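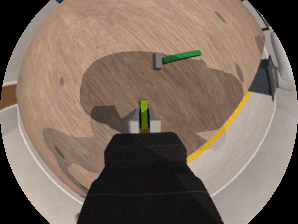

News Writing II, Handout 6
Covering the criminal courts: from charge to verdict

Bring this to the next session along with your marked-up copy of the Jillstead packet. We ran out of time on page three, so that's where we pick up.

Last time: the police log

We got as far as the arrest. Quick recap for anyone who missed it: the log tells you who was booked and on what suspicion, and that's all it tells you. An arrest comes from the police. A charge comes from the prosecutor, and the two often don't match. In the Jillstead warehouse case the log said burglary, but the charge filed was trespass plus one count of criminal damage. Three of the five practice stories I got back said "charged with burglary." That's a correction on the front page, folks!

The charging document

I love these. They're short, they're public, and they're full of things the press release leaves out. When you get one, find the following before you write a word:

The full name of the accused, as the court spells it. Middle name too, if there is one.
The exact wording of each count.
The date range of the alleged offense (in the warehouse case it covers two nights, and most of you caught it, well done).
The name of the court and the case number.
The next hearing.

Then read the statement of facts, if one is attached. It is the prosecution's version, written by people who want a conviction, so every sentence you borrow from it needs a source tag. "According to the charging document" looks clumsy the fourth time you type it. Type it anyway, or restructure so that one tag clearly covers a whole paragraph.

A word on "allegedly." It isn't a magic shield. "He allegedly smashed the window" leaves your reader asking who alleges it. "Prosecutors say he smashed the window" is just as short and far stronger. Go through your drafts and see how many times you can trade one for the other; it's a fun exercise and it wakes up the copy right away.

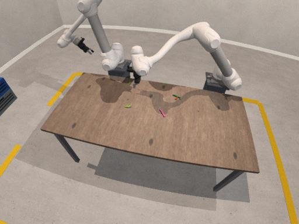 One reader of the draft handout wrote back that naming the source every time makes a story sound as if the reporter doesn't believe the victim, and asked whether there was a kinder way to do it.

Great question, and I want us to spend real time on it. My short answer is to give the victim's account its own room. Quote the victim statement if there is one, in full sentences, with the name or the agreed description attached. Attribution tells readers where a fact came from. It makes no comment on whether the person is truthful, and you can use plain "said" for both sides so that neither one sounds doubted. Watch out for "claimed," which does carry a sneer.

Describing people

Age and hometown are standard. Race, religion, immigration status and health go in only when they bear on the case, for example when the charge itself or the judge's remarks make them part of it. If you're on the fence, write the sentence both ways and read them aloud to your desk partner. If the story makes complete sense without the detail, cut it.

Same goes for old convictions. They may be in the record, and they may be kept from the jury. Printing one in the middle of a trial can cause a mistrial, so check with the editor first, every single time.
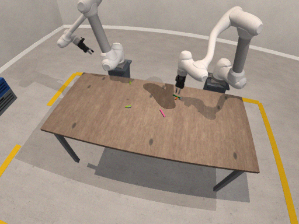 Inside the hearing

First appearances move fast. In the Haldane packet the judge gets through the whole morning list before 10:30, and our case takes up less than a page of transcript. Have your notebook ruled before you sit down: one column for the clock, one for who is speaking, one wide one for the words. Write down the plea exactly. "No plea entered" and "not guilty" are different things, and the Haldane defendant entered no plea.

Bail comes next. Get the amount and the conditions, and get the prosecutor's argument as well as the defense's. If you can only fit one line from each, pick lines that answer each other.

Some words people mix up, all from your own drafts:

Jail and prison. Jail is mostly for people waiting on trial or serving short terms.
Acquitted and innocent. A jury finds a person not guilty. That's the phrase to use.
Concurrent and consecutive. The Rivent sentencing on page 85 of the reader has both in one paragraph, so go slowly. The judge's own summary is on page 86 and it clears up almost everything.
Dismissed and dropped. A judge dismisses; a prosecutor drops. 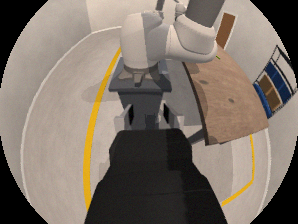

Following up

This is the part I get most excited about, since so few outlets do it. Plenty of cases get a story at the charge and then silence. In our class search of the Rorkau archive we looked at 86 charge stories and found an outcome printed for 35 of them. Think about the people in the rest! A person whose case was dropped still has the charge sitting at the top of a search page.

So keep a calendar. Every time you file a court story, enter the next hearing date before you close the file, and when the case ends, write the ending, even if it's only two sentences, and ask for a link on the original.

For next session

Write the Haldane first appearance in no more than 30 lines. One quote from the bench, one from either side. Attach your notes page, messy is fine. Then read pages 85 and 86 of the reader and come ready to say, in your own words, how long the Rivent defendant will serve.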